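How to Sort a Catch-All Bin of Toys and Household Odds and Ends

Most homes and workrooms have one bin where everything ends up. A bowl goes in, then a brush, then some round plastic part that came off something last May, and after a while no one looks in it because no one expects to find anything. This page covers how to empty a bin like that, sort what was in it, clean the bin and put it back into use. A medium bin takes one evening. A large one may take two.

What you need

A clear stretch of floor or a table
An old sheet or towel to put under the pile
Four boxes or bags
Dish soap and warm water
A scrub brush and two cloths
Masking tape and a marker

The four boxes are for Keep Here, Belongs Elsewhere, Give Away and Parts. Write the names on tape and stick them on before you start. If you leave the labels for later, the boxes tend to run together by the halfway point and you will have to sort twice.

Step 1. Take out the large things first

Work from the top and lift out anything bigger than your hand. Bowls, brushes, balls and boxes usually sit on top or lean against the sides, and small things hide under them or inside them. Turn each bowl or cup over above the sheet before you set it down. Coins, beads and game pieces collect in them.

Do not dump the bin. Dumping is faster by a few minutes, but small parts roll under the furniture and anything breakable lands under anything heavy. It also puts the grit from the bottom of the bin on top of the pile.

Pick up brushes by the handle and check the bristles. A scrub brush that has gone flat can still be used for shoes or garden tools. One that is shedding should go in the trash. Kitchen brushes that have been stored with toys should not go back to the kitchen sink, even after washing. Move them to the Belongs Elsewhere box and use them in the garage or the laundry room.

Step 2. Decide on each object once

Pick up one thing, decide, and put it in a box. Try not to make a fifth pile for things you will think about later. If you do not know where something goes, ask whether anyone in the house used it since the last holiday. If the answer is no, it goes in Give Away.

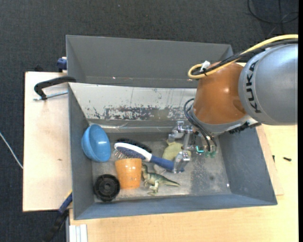 Round plastic pieces are the hardest to place. Wheels, lids, caps and knobs look alike once they are separated from what they came from, and it is easy to throw out the one part that would have fixed a toy truck. Put all of these in Parts. When the rest of the sorting is done, take the Parts box around the house and try to match each piece. Give this one pass. Whatever has no match after that goes in a small bag with the month written on it, and if nobody has come looking by the time you next sort the bin, throw the bag out.

Bowls need a decision too. A plastic bowl that has turned into a toy can stay with the toys. A bowl that belongs to a set should go back to the set, after a proper wash. Check the rim for cracks and rough spots. A cracked bowl is not worth keeping for food, though it will hold chalk or clothespins well enough.

Step 3. Clean the bin

An empty bin is nearly always dirtier than it looked when full. Tip it over the trash and tap the bottom. Wipe out the loose dust with a dry cloth before you add any water, or you will be pushing mud into the corners.

For plastic bins, use warm water with a little dish soap and a soft brush. Scuffs on the floor of the bin are usually only marks in the surface and will not come out completely. Leave them. For painted bins, go over the inside with your hand and look along the walls for chips. Loose paint should not be in contact with toys that small children put in their mouths, and if the paint is old or you do not know what it is, do not sand it. Retire the bin to tools, or replace it.

Let the bin dry overnight with the open side down and one edge propped up on a folded cloth. I wash ours on a Wednesday because the recycling goes out that night and the give-away bag can go in the car at the same time.

Step 4. Put things back in the right order

Put the heaviest things in first, flat on the floor of the bin. Bowls go in open side up, so they can hold the smaller items -- nested if you have more than one. Stand brushes along one side with the handles up where you can grab them. Round things go in last, inside a bowl if they fit, or they will work their way to the lowest corner.

Stop at two thirds full. A bin that is full to the top gets searched by digging, and digging is how everything ends up mixed again. If the Keep Here box holds more than that, start a second bin and split things by who uses them.

Step 5. Keep it that way

Set a low limit on what can go in. Ours is toys and light household things only -- no paper, no batteries, nothing with food on it. Tape the rule to the side of the bin if several people use it.

Check the bin when it gets hard to see the bottom. If you have kept to the limit, the second sort goes much faster than the first, and the Parts box will probably be close to empty.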